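7.4 Recovery after fault 326 (arm stop during suturing)

Applies to Coltel control software on the two-arm Wistine bench, suturing tasks only. Revised Saturday, October 8, 2022.

Fault 326 is raised when the commanded and measured jaw positions of one instrument disagree for longer than 20 ms. Both arms hold position and the foot pedals are ignored. The Emance console shows the fault code and the side on which it occurred.

CAUTION: Holding torque stays on after the fault. Do not put a hand between the instruments until step 5 is complete.

1. Leave the console in HOLD. Do not press RESET. A reset at this point opens both jaws to the home angle and can pull a stitch through the pad edge.

2. Check the fixed camera view. Establish which instrument is holding suture and where the long strand runs. If the strand passes between the two instruments, treat both as loaded. 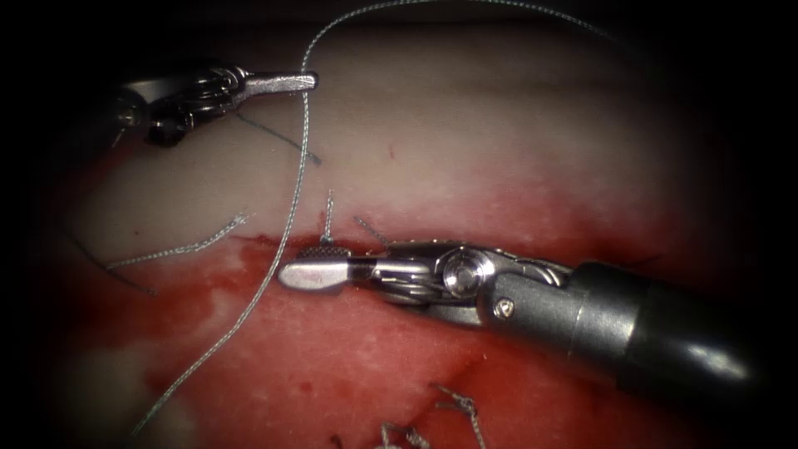
3. Save the log. Select Service, then Faults, then Save. The buffer holds 3000 samples and is overwritten once motion resumes.

4. Release the loaded jaw in manual mode, one increment at a time. If the jaw does not respond after two increments, stop and go to 7.5, Drive cable inspection.

5. Turn off holding torque on both arms and wait for the amber lamp to go out.

6. Clear the path before moving either arm back.

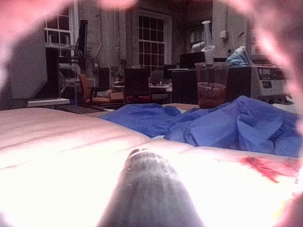

The retract move in Coltel follows a stored path and has no knowledge of objects placed on the bench after calibration. Collision detection is based on motor current alone, and soft material rarely raises the current enough to trip it. A bunched cloth like the blue one on the tabletop can be caught and dragged well before the limit is reached, along with anything standing close to it. Move open cups of liquid off the bench first — the plastic cup of dark red liquid behind the cloth is an item to move — and then flatten or remove the cloth.

NOTE: The wrist views do not cover the area behind the camera. Check it by eye.

7. Confirm that all hands are out of the work area, then select Retract at low speed. Keep one hand on the stop button.

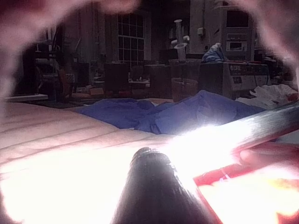
Figure 7-6. Wrist camera view with fingers at the right edge. Do not select Retract in this condition.

8. When both arms are parked, press RESET. Run the Moussa jaw test on the side that faulted. The encoder reading at full close must return to within 1000 counts of the stored value.

9. If fault 326 returns in the same session, take the instrument out of service and attach the saved log to the repair request.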